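Gresell swap shop to open for longer from June

22 April 2025

Anyone who has ever stood in the rain outside the old Bukhari bakery, arms full of outgrown toys and spare pillowcases, will be pleased to hear that the Gresell swap shop is getting longer hours and, at long last, a proper covered porch.

The shop, run by the Flakel neighborhood group, has been open two mornings a week until now. From June it will stay open into the evening on both days, so people who work in Ludau can stop by on their way home. Membership stays at $20 a year per household, and children still come in free.

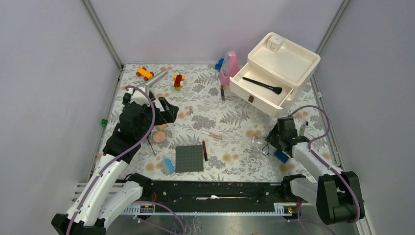 "We've had people asking for this ever since we opened our doors," said Uzma Kazmi, who has run the shop for 11 years and still likes to greet everyone herself. "Folks would tell me they had a lovely box of things for us and no way to get here before noon. It broke my heart a little, to tell you the truth!"

The porch is being paid for with $3000 raised at the winter supper - a long and very cheerful night, by all accounts, with second helpings of everything. Work on it should be finished before the new hours begin.

Bedding, toys, books and kitchen things are always welcome, and so are unopened toiletries. Large furniture is still a problem, as the back room is narrow and the stairs are steep, but Kazmi keeps a notebook by the door where members can list a sofa or a bed for others to collect. 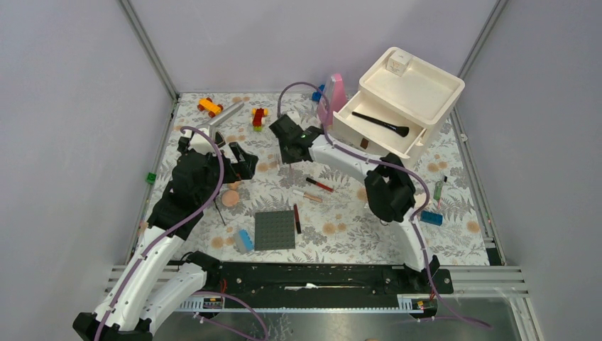 Toy bricks and a round peach makeup sponge on a floral cloth.

New members can sign up at the counter on any open morning. Please bring your own bags.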